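4.2 Case linkage from repair-shop and resale records

The linkage step takes incident reports of stolen handsets and tries to join them to later entries in secondhand dealer ledgers. Reports were supplied by the Griffiths and Skandcombe police districts, and ledger entries came from licensed dealers in both. A report was kept if it gave a device identifier or, failing that, a model name, a color and a time window for the theft. Reports with none of these were dropped before matching.

Matching was done in two passes. In the first, identifiers were compared exactly after spaces and check digits had been removed. In the second, the remaining reports were scored on model, color, distance between the theft location and the dealer, and days elapsed. Candidate pairs above the threshold were read by two coders working separately -- disagreements were settled by a third. We sampled 200 pairs for this reading and excluded any in which the dealer's entry came before the earliest possible time of the theft.

Distance was measured along the street network. Reports that gave only a block or a shopping center were placed at the nearest intersection, which adds error for large parking lots in Skandcombe. We repeated the scoring with the distance term left out, and the ranking of dealers changed little.

The elapsed-time term falls to zero after 20 days. A longer window brought in over 10 more pairs, but the coders rejected most of them as chance matches on common models. Burglary reports and theft-from-vehicle reports were scored with the same weights. Separate weights might be justified, as devices taken from vehicles tended to reach a ledger sooner, but the vehicle group in Griffiths was too small to fit them. Records handling followed the Trivereo protocol, and the Giren index was used for dealer locations.

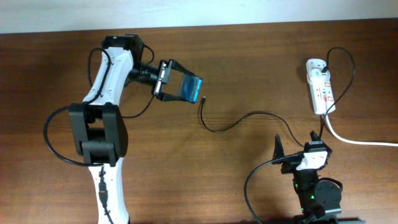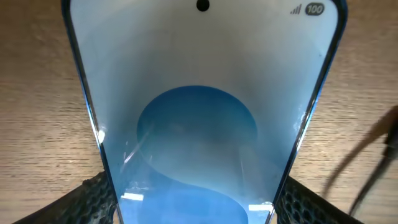
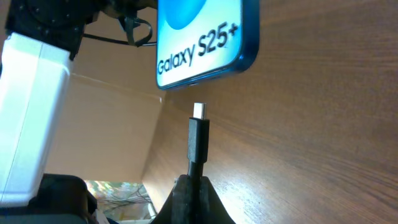
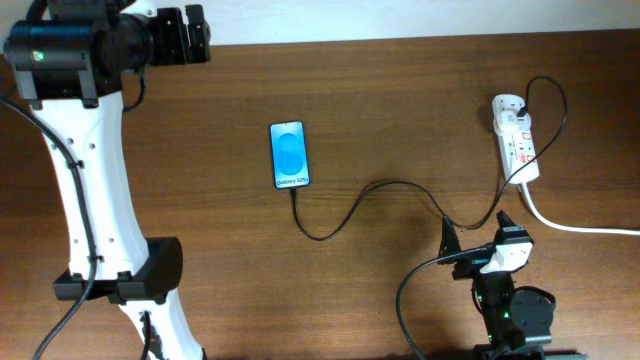
Figure 3. Tabletop views; a smartphone is shown in all four.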